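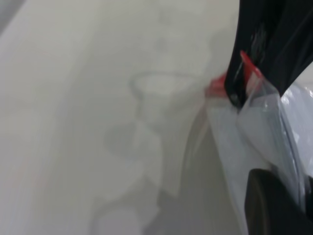 Ticket reference 4-150: uploaded pictures displayed too faintly in the members' gallery
Opened: 18 May 2023
Status: closed, fix applied
Product: Isteck website editor, society edition
The Dradden Historical Society reports that pictures added to its gallery lose contrast when the page is published. The original files open normally on the society's own computer. The fault was reproduced by the support desk on a test page, in which the faint grey markings across the middle of a pale surface should remain distinct from the background. On the published page they could not be made out at all, while the black part at the right was unaffected. The fault therefore concerns light tones only.

Steps already taken by the society
The gallery page was deleted and built again from the standard template. The browser cache was cleared. A second browser was tried. None of these steps altered the result.

Support desk, first response
The account was checked and found to be within its storage allowance. The gallery holds 57 pictures, all of them in an accepted format. The society was asked to confirm which page theme was in use and whether any picture settings had been changed from the default. The society replied that it uses the Asa theme and that the "Brighten scans" option had been switched on for the parish register pages.

Findings
"Brighten scans" is intended for yellowed documents. In the Asa theme the option was being applied to the whole site, including the gallery, although the settings page states that it applies to the selected section only. The same result was obtained on a test site with the Stelmakh theme. Themes without the option are not affected.

Action
1. "Brighten scans" was switched off for the site.
2. Picture quality was set to 100.
3. The gallery was republished in full. Republishing single pictures does not replace the stored copies.

The society has confirmed that the gallery now displays correctly. The parish register pages have returned to their earlier, darker appearance, and the society has accepted this for the time being.

Outstanding
A correction to both themes is planned for July. Until it is released, societies using either theme are asked to leave the option off. Original uploads are kept unaltered and need not be sent again.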